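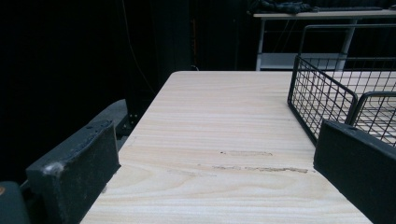 The two marks, upper and lower

Scuffs on a pale wood tabletop, do I refinish the whole thing?

hollowbench
Posted in Furniture Care

Hi everyone, first post after reading along for most of the winter. I have a light wooden table that I love more than is sensible, and it has picked up two grayish scuffs near the middle. The lower one is longer and feels rough when I drag a fingernail over it. The upper one is lighter, with a tiny dark speck at the left end that could be a dent or could be dirt, I can't decide.

I bought the table secondhand from a lady in Fostville who told me it had "some kind of clear finish" and that was all she knew. We eat on it, the kids do homework on it, and my mother-in-law rolls out dumplings on it when she visits, so whatever I put on there has to be okay around food once it cures. Do I sand the whole top or can I get away with working on just the bad spot? I have never refinished anything bigger than a picture frame.

marlow_pines
Welcome! Please don't sand the whole top yet. I say this as someone who sanded an entire dresser over one water ring and then spent my whole vacation putting the finish back on. Start with the gentlest thing you can think of. A soft cloth, warm water, one drop of dish soap, then dry it right away. A gray scuff is very often stuff left behind ON the finish by whatever slid across it. If it lightens even a little, keep going with that before you reach for anything stronger.

tackcloth_tom
I'm going to disagree with marlow a little, with love. If it's rough to the fingernail then the finish is already hurt and soap won't bring it back. I'd go straight to a gray abrasive pad, very light, with the grain, and then a thin coat of whatever matches the sheen. Half an hour of work, plus drying.

marlow_pines
Tom, you and your pads! She doesn't know what the finish is yet. What if it's wax?

tackcloth_tom
Then the pad takes off some wax and she puts some wax back. I've been doing this a long time and I have yet to ruin a table with a gray pad. (I have ruined one with a belt sander, but that's a story for another thread.)

Ok-hee Shim
Good morning from a fellow table worrier. Before anyone touches a pad, find out what you've got. Turn to the underside or a hidden edge and put a little rubbing alcohol on a cotton swab. If the finish goes soft and sticky, it is likely shellac. If nothing happens, it is probably a varnish or something tougher. My father did this test on every piece that came through his shop in Herley and he would not quote a price until he had.

About the speck, try a wooden toothpick and a damp cloth. If it's dirt it may lift out. If it's a dent, you can try a damp cloth and a warm iron, but only on solid wood, and only after you know the finish, because steam can turn some of them cloudy.

hollowbench
Thank you all so much, I did not expect this many replies before lunch! I'll do the swab test underneath tonight.

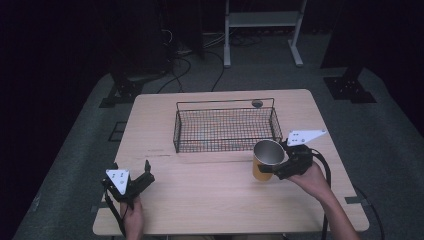 Wire basket toward the back, cup in front

I've been wondering about wire baskets in general. Do they scratch? I like them for fruit because the air gets through.

tackcloth_tom
They certainly can. Four felt dots, one under each corner. You can buy a sheet with 100 of them and be set for life, or until you move house and can't find the sheet.

Ok-hee Shim
Felt is good, but check it now and then. Grit works its way into felt and after that you're dragging sandpaper around. I like a cotton runner under baskets and bowls, and it goes in the wash.

grainandgravy
Coming in with the unpopular opinion, which is to leave it alone. A family table gets marks. Ours has a burn from a fondue pot in 1,000 shades of brown and my grown daughters have already started arguing over who inherits it. Wipe it, feed it if it's an oil finish, and enjoy your dumplings.

marlow_pines
I do like that, gravy, but a rough spot will catch crumbs and soak up spills. I'd want it sealed at least.

hollowbench
Swab test done! No stickiness at all, so I'm guessing varnish. I'll try the soap first (sorry Tom) and then the gray pad if it still feels rough (sorry marlow). The runner is going on my shopping list too.

tackcloth_tom
No apology needed. With the grain, light hand, and stop sooner than you want to. Let us know how the speck goes.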